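Working notes for the picking cell budget, kept next to the code because the spreadsheet has been renamed so many times that only Solveig Blomqvist can find it. If you change a number in `costs.csv`, change it here too.

# cell-budget

Planning files for the second bin-picking cell at Uvelham. The first cell exists. The second is currently a line in a request form and a taped rectangle on the floor.

## What's in the repo

| File | Contents |
|---|---|
| `costs.csv` | Every line item, one row each, with quote status |
| `quotes/` | PDFs from Plosero and Sundqvist, plus one email pasted into a text file |
| `wear.md` | Things that need replacing, and when we last admitted it |
| `wishlist.md` | Please stop adding to this |

`costs.csv` has 111 rows. Most are cables.

## Where the money goes

The arm gets all the attention in meetings, and it's the easiest part to budget: one supplier, one price, one painful signature. The rest is spread across brackets, fittings, cable ties, clamps and test objects, and that's where the first cell went over. The gripper quote from Sundqvist covers the gripper. It does not cover fingertips, the mounting plate or the afternoon spent finding out that the mounting plate was separate.

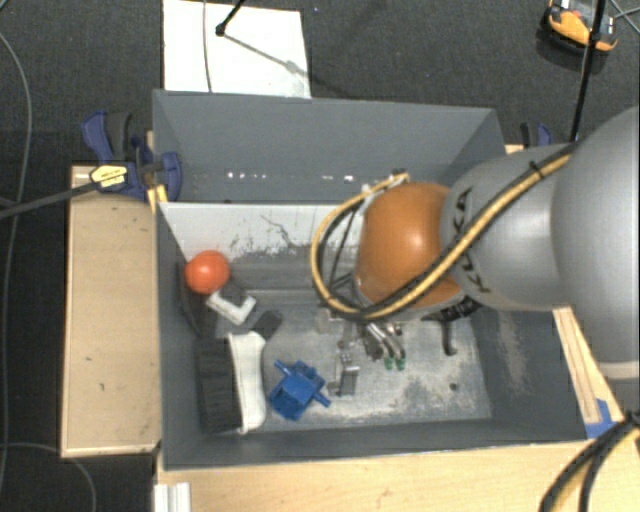 *Cell 1: KUKA arm over the divided bin, test objects on the left.*

Bins belong under consumables. We had them under furniture, with an expected life to match, and the floor of a picking bin gets scuffed like any other floor that has metal dragged across it. Same goes for dividers. Budget for 3 bins per cell and don't let anyone borrow the spare for storage.

Clamps are cheap until you need them to match. The plan for cell 2 has a proper bolted frame from Dremdale, quoted at 3092 before shipping. Clamps stay in the budget anyway — I have met us.

Test objects come out of petty cash, so they don't appear in `costs.csv`. A brush, a ball and a pipe elbow cost next to nothing, which makes them hard to get approved through purchasing.

## Quote status

- **Arm:** waiting on Plosero. Their last quote expired while we were discussing it.
- **Gripper and plate:** Sundqvist, received, valid through October.
- **Frame:** Dremdale, received. Shipping "to be confirmed," so assume the worst.
- **Cabling:** estimate only. Solveig wants some 60 meters. I had less, and I was wrong last time.
- **Floor work:** no quote. See the taped rectangle.

## Columns in costs.csv

- `item`: plain words, please. "Misc" is not an item.
- `qty`: what we need, including spares.
- `unit_cost`: before tax. Leave it blank if you don't know. Zero means free, and we've had trouble with that.
- `status`: `guess`, `quoted`, `ordered` or `arrived`.
- `owner`: a person who has agreed to it.

## Known gaps

Training time isn't costed. Neither is downtime on cell 1 while people walk over to cell 2 to look at it. Spare gripper parts are a `guess` row and should be quoted before the form goes in. The service contract is listed for one year, and the renewal price is still missing.

Send corrections to Solveig, or open a pull request and then tell Solveig.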